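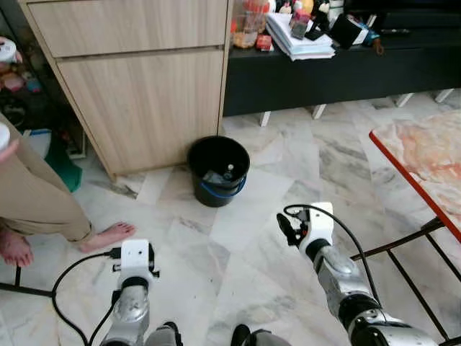
The Cleletside bucket is the one we sell more of than anything else in the Ruvham cleaning range, and after all this time we're still rather fond of it. It's a plain round-the-house sort of bucket – black plastic, with a cheerful blue band around the lower body so you can tell it from the one that lives in the garden shed. It holds 14 litres, which is plenty for mopping a good-sized lounge room without turning the trip back to the laundry into a weightlifting session. Set on a marble-tiled floor in front of a cabinet, it's tidy enough to leave out while you get on with the rest of the room, and there's space in the bottom for a small bottle and other bits and pieces when you'd like to carry everything in one go.

Rinse it out when you've finished and let it dry upside down, out of the harsh afternoon sun if you can manage it.

Colour: black with blue band
Capacity: 14 L
Sold singly or in a set of 2
Goes well with: Entili floor cloths (pack of 6), Notitz mop heads

Orders placed before noon on Thursday go out the same day.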